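Chapter 4
Sorting, Packing and Clearing a Work Surface

After studying this chapter, you should be able to:
choose a container that suits the shape of an item;
set up a table for packing by hand;
check a surface before and after use.

Flat items are easy to pack. Books, trays and folded cloth stack on one another and leave few gaps. Rounded items are harder. They roll, they touch their neighbors at a single point, and a box that looks large enough on paper may hold fewer of them than expected. A box 18 inches long and 10 inches wide has 180 square inches of floor, but a layer of egg-shaped items will leave part of that floor uncovered.

The table matters as much as the box. In the Plirnbridge method, used throughout this book, the packer works on one clear, light-colored surface with the open box to one side. A light surface makes small items and stray marks easy to find. Its drawback is that it shows every smudge, and a new packer may spend time scrubbing at stains that will never come out. Learn the difference between a mark and a spill. A mark can stay. A spill must be wiped up before anything else is set down.

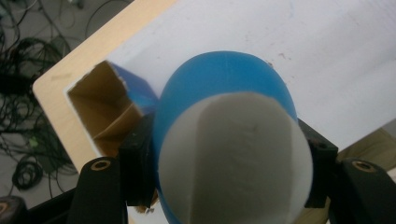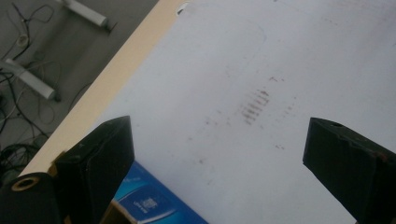 Figure 4.1 The white work surface and its light wooden edge. First picture: a blue and white egg-shaped object, with an open cardboard box to the left. Second picture: small reddish marks on the surface.

Section 4.1 deals with shape. You will sort items into flat, long and rounded groups, and pick a box for each. Section 4.2 covers the order of packing, beginning with the heaviest pieces. Section 4.3 returns to the table and gives the Usgate checklist for leaving it ready for the next person.

Before You Begin

Find a cardboard box with its flaps still attached and 16 household items of mixed shapes. Clear a table and note any marks already on it. Pack the box once without a plan, then write down which items moved when you tilted it. Keep your notes. You will need them for Exercise 4.2.

Key terms: layer, void, filler, rounded item, clear surface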